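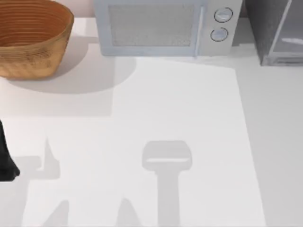 Budgeting for a kitchen robot arm

Price the whole job before you choose the arm. Ours came to £2740 for 2 arms from Trulo, and the grippers were extra at £89 each.

Measure the worktop from the wall to the front edge, then take off the depth of whatever lives at the back. A basket, a microwave and a small oven use up more reach than people expect. Leave the front clear for the arms to work in.

Put aside around £100 for fixings, cable covers and spare finger pads. Murray Pearce at Distby advises ordering the pads with the arm, as postage on small parts is steep.

Ask the seller:
Can the base be clamped, or must it be drilled?
Is the gripper rated for turning dials as well as lifting?
Who pays for return carriage under the guarantee?

Check the light as well. Arms throw strong shadows on a white top, and cheaper cameras can mistake them for objects. A second lamp on the other side helps.

Prices were checked on 3rd July. Trulo's list changes again in September.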